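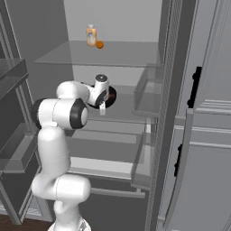 Zwiebelsuppe, Umzugskartons und ein Herbst ohne Plan

Jetzt ist es schon wieder Oktober und ich habe seit dem Sommer keinen einzigen Eintrag geschrieben. Sorry! Wir sind umgezogen, und wer das mal mit 203 Kartons gemacht hat (ja, ich habe sie nummeriert, ja, mit Liste), der weiß, dass man danach erst mal wochenlang nur noch auf dem Sofa liegen will. Falls man das Sofa findet.

Die neue Wohnung liegt über einem kleinen Laden namens Zamani, in dem es Gewürze, Tee und sehr klebriges Gebäck gibt. Morgens um sieben zieht der Duft von Kardamom durchs Treppenhaus, und ich bin ungelogen jeden zweiten Tag unten und kaufe irgendwas, das ich nicht brauche. Letztens war es ein Beutel getrocknete Limetten. Was macht man damit? Schreibt es mir gern in die Kommentare, sie liegen hier immer noch rum.

Gekocht wird bei uns im Moment fast nur Suppe. Das hat damit zu tun, dass der Karton mit den Auflaufformen verschollen ist (Nummer 39, laut Liste im Keller, laut Keller nicht im Keller). Suppe geht immer, und ich mag dieses langsame Vor-sich-hin-Rühren nach einem langen Tag ganz gern.
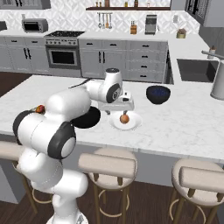
Mein Favorit ist gerade Zwiebelsuppe, und zwar die ganz schlichte. Früher war ich viel zu ungeduldig dafür, ich habe den Herd hochgedreht und mich dann gewundert, dass alles bitter schmeckt. Inzwischen lasse ich die Zwiebeln bis zu 3 Stunden auf kleinster Stufe vor sich hin schmoren, mit viel Butter und einer Prise Salz. Nebenbei läuft ein Hörbuch, oder ich packe einen Karton aus. Meistens läuft das Hörbuch.

Dazu gibt es Brot vom Nistero, das ist die Bäckerei an der Ecke, und die backen ein dunkles Roggenbrot mit einer Kruste, an der ich mir fast einen Zahn ausgebissen habe – und trotzdem hole ich es immer wieder. Alte Scheiben rösten, Käse drauf, unter den Grill, ab in die Suppe. Für vier Teller reicht bei mir ein knappes Kilo Zwiebeln, und wer kalte Füße hat, nimmt noch einen Schuss Sherry dazu.
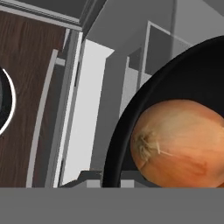 Bildquelle: Collar

Und sonst so? Der Balkon ist winzig, geht aber nach Westen, und ich habe schon zwei Kübel mit Heide bepflanzt. Im Frühling sollen Tomaten hin, mal sehen, wie viel Sonne da wirklich ankommt. Abends spielen wir gerade ständig Loterico, so ein Kartenspiel vom Flohmarkt, bei dem die Anleitung fehlt. Wir haben uns die Regeln also selbst ausgedacht und streiten jetzt darüber, ob man zweimal hintereinander ziehen darf. Ich sage: darf man!

Beim nächsten Mal zeige ich euch das Regal im Flur, sobald das letzte Brett angekommen ist. Und falls bis dahin Karton 39 auftaucht, gibt es endlich wieder Lasagne.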